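Wednesday, late

Up at stupid o'clock for the Irnley bus, which came early for once so I ran. Forgot lunch. Bought a cheese roll at the station, mostly roll.

Mum's boiler again. Man from Mocanu came, stood, tutted, says the part is 418 quid plus fitting. 418! She's been boiling kettles for her washing up since the weekend and not telling me. Said yes on the phone, will sort the money out later. Somehow.

Rang Vasiliki Zervas about the choir thing. She wants the Omari piece in for November and nobody can hold the top line, me least of all. Told her I'd practise. Have not practised.

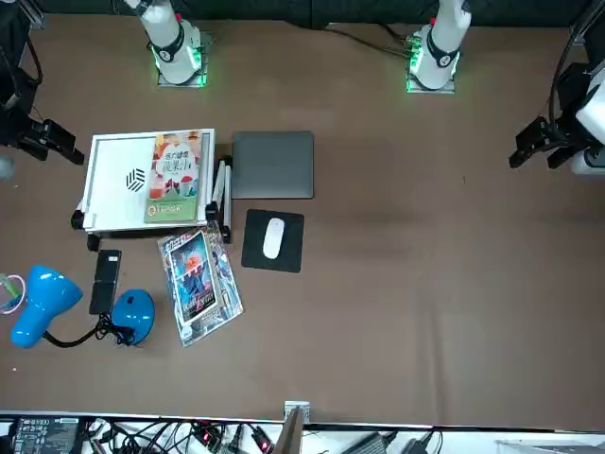
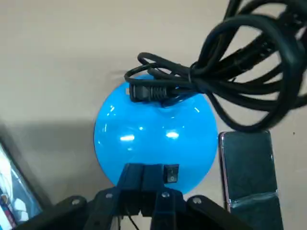 Both from the same place.

Then the allotment, half an hour before dark. Beans finished, pulled them up. Slugs have had the last of the lettuce. Leeks look alright acutally, fatter than last year. Brought three home and made soup, too much pepper, ate it anyway standing up.

Still need to do: ring the bank. Post Dad's card. Return library book, nearly 20 days over now, bit ashamed. Find the good torch.

Read a bit of Skulville in bed, it's 600 pages and I'm on page 80 and still dont know who the uncle is. Eyes going. Alarm set for six, bins out first thing.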